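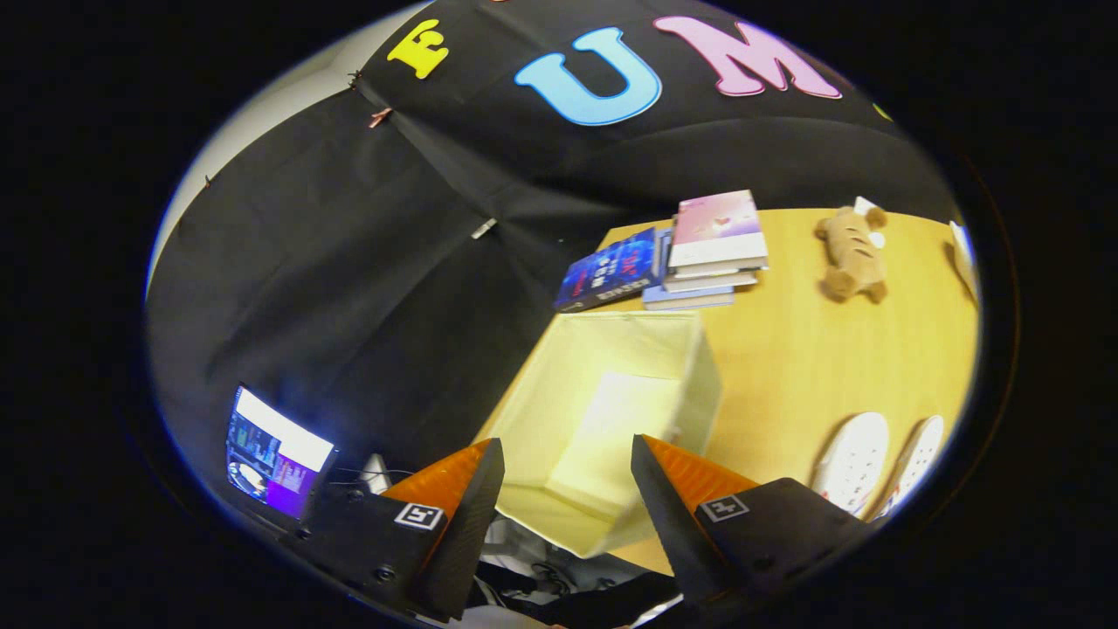 Notizen zum Vortrag »Handgreifer im Vergleich«, Stand Oktober

Einstieg: nicht mit der Erfolgsquote anfangen. Die will jeder sehen, und sie sagt am wenigsten.

Verglichen haben wir zwei handgeführte Greifer, den Clasov und den Skanico. Aufgabe bei beiden: Dinge vom Tisch in die Stoffbox legen. Bücher, Teddy, Schuhe. 326 Durchgänge pro Greifer, immer am selben Tisch. Das bitte laut sagen, bevor es jemand fragt.

Folie 2 – Ogilvie wirbt mit »100 Prozent markenunabhängiger Auswertung«. Kurz vorlesen, weiter. Bei uns hat die Software 84 Durchgänge verworfen, fast alle wegen verlorener Marker. Ob das am Greifer liegt oder am Licht, weiß ich nicht. Tzu-hsuan Tam tippt aufs Licht. Ich bin nicht überzeugt.

Folie 3, Fingerpads: Weiche Pads fassen den Teddy gut, das war zu erwarten. Interessanter sind die Bücher. Flach liegend bekommt man sie mit keinem der beiden sauber hoch, man schiebt sie an die Kante und greift dann. Das macht der Mensch, ohne nachzudenken. Ob ein Arm das aus den Daten lernt? Offen lassen.

Folie 4, die Box. Weiche Wände geben nach, wenn man sie streift. In den Daten sieht das aus wie Können. Mit einer starren Kiste müsste man alles wiederholen, haben wir nicht gemacht.

Folie 5: Weitwinkel. Viel Umgebung, am Rand stark verzerrt. Kalibrierung von Ultard nur erwähnen, falls Zeit bleibt.

Frage nach dem Preis kommt sicher. 1.909 Euro für unseren Aufbau, ohne Arbeitszeit – und die war der größere Posten.

Schluss: keine Empfehlung. Wer eine will, soll mir erst seine verworfenen Durchgänge zeigen.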